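December | By Lizelle Zwane
14 shares | 2 comments

Gripper Maintenance at the Tableware Station

The Skilent laboratory has revised the care schedule for the hand-held grippers used at the tableware station. The changes apply to both units of each pair and take effect this month.

Finger blocks are now to be inspected after every 100 recordings. Operators should check the screws, wipe the contact faces with a dry cloth and note any wear in the Fusden log. Blocks are replaced in pairs at 3000 recordings, whatever their appearance. The station layout remains as before – cloth, tray, bowl and saucer, with one wooden-colored spoon.

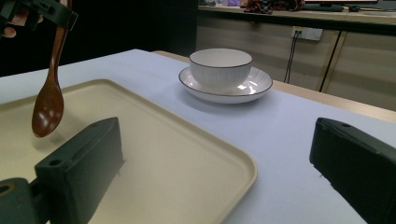
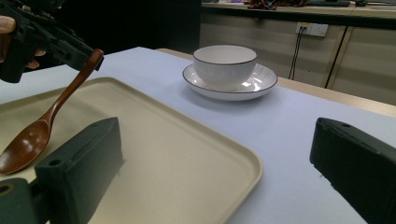 Bowl and saucer at the station, with the cream tray in front.
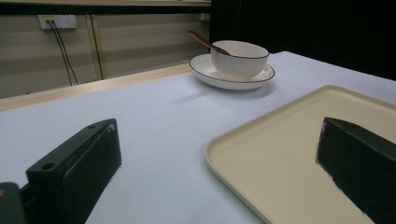

After a Finger Change

New blocks must be seated fully before the screws are tightened. The operator then opens and closes the gripper five times and confirms that both fingers travel evenly. A unit that binds is to be set aside and tagged. Florin Filip is responsible for all repairs to the housings – operators are asked not to open them.

The camera view should be checked against the reference still before recording resumes. Both fingertips must be visible in the lower part of the view.

Spare blocks are kept in Bravia, Room 5. Requests for additional stock should quote part number 2184.

This site uses cookies to improve your experience. Accept | Manage settings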